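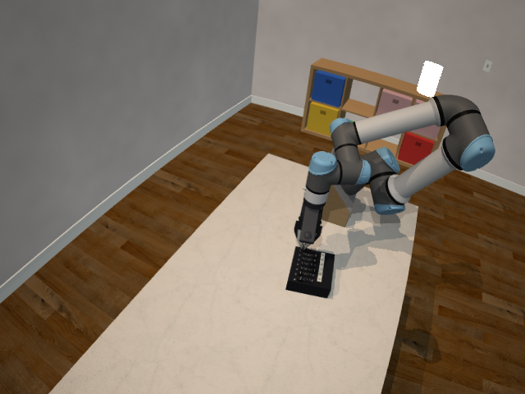 **Odile Brankamp**

Progress report to the Carrasco Fund, second period
Project: assisted slider testing, Staltach repair shop, Cinddale

## Where we are

The plan you approved had a robot arm on the end-of-line test bench by September. It is September, and the arm is on the bench in simulation only. The real bench is still occupied by people, who are still faster, and who have asked me to put that in writing.

The task, for anyone on your side who is new to the file: repaired control boxes come to the bench, and every slider gets pushed from one end to the other and back while the tester watches a meter for dropouts. It's the dullest job in the building and it is bad for the thumb. Five people share it in rotation. We asked for money so that an arm could do the pushing and the testers could do the deciding.

## Work this period

We built the test room in Plirwood, the simulator named in the proposal, with the table, the control box and the storage bins all in it. The floor is nicer than ours.

Most of the period went into the approach, meaning how the gripper comes down to a small handle without landing on its neighbor. We logged 1127 simulated approaches. A run counts as good if the fingertips end up beside the correct handle with clearance on both sides. The early runs favored whichever handle was closest to the fingers, a habit the testers recognized in several past trainees.

The wrist camera has a very wide lens, and it sees a great deal of its own gripper. We spent more than 30 hours teaching the software to ignore the black parts in the lower half of the view and pay attention to what's left. Shadows were the other trouble. The gripper throws spiky ones across the tabletop, and for a while the software treated them as equipment.

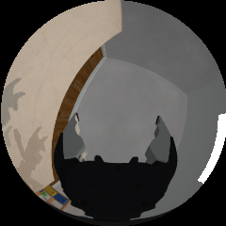 *Wrist camera view in Plirwood, fingers open and empty. The table is at left, with storage bins at lower left.*

The bins are in the model because the testers insisted. My first version of the room had a bare table in it and was returned to me with comments. On the real bench, parts and paperwork live within arm's reach, and an arm that has never met a bin is going to meet one.

## What the testers say

I held two sessions with the bench team, one of them on a Wednesday at 6:30 a.m., which was their choice and I believe a test of my commitment. The main points:

- They don't object to losing the pushing. They object to losing the feel. A gritty slider shows up in the fingers before it shows up on the meter, and the proposal had no line for that.
- They want to choose the order of the boxes themselves. The draft schedule had the arm choosing.
- They want a stop button on each side of the bench. The draft had one, on the side where the power outlet was.
- They would like it known that "freed up for higher-value work" appeared in the proposal four times and was not explained in any of them.

I wrote that phrase, so I have tried to explain it. Under the revised plan a tester sets up the box, starts the sweep, and handles the faults: opening the unit, cleaning or replacing the slider, and signing the card. Fault work is currently done upstairs by a separate team with a backlog of 22 boxes. Moving it to the bench means training and a pay grade change. The training is budgeted. The pay grade is with Staltach management, where it has been for a while.
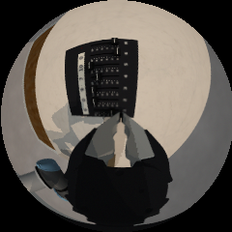
Grit remains the open technical question. The simulated sliders all move with the same polite resistance, and real ones that have had coffee in them do not. We plan to add a force sensor at the wrist and have the testers grade a set of bad sliders by hand, so that the readings can be compared with somebody's actual opinion. Until we have that comparison, I would not let the arm pass a box without a person trying the sliders afterward. This cancels a good part of the time saving in the proposal. I would rather you read it in a report than heard it from the bench.

## Changes to the budget

We request permission to move the unused travel money to the force sensor and the second stop button. Nobody has traveled, as the simulator is down the hall.

## Next period

1. Finish approach runs with the box set at different angles on the table.
2. Collect and grade the bad sliders. The upstairs team has offered theirs with some enthusiasm.
3. Get an answer on the pay grade before any hardware is bolted down. The testers have made this a condition of taking part, and I agree with them.
4. Install the arm on the spare bench, with sweeps on scrap boxes only.

The revised schedule is in the attached spreadsheet. The column marked "optimistic" was added at the request of management and can be skipped.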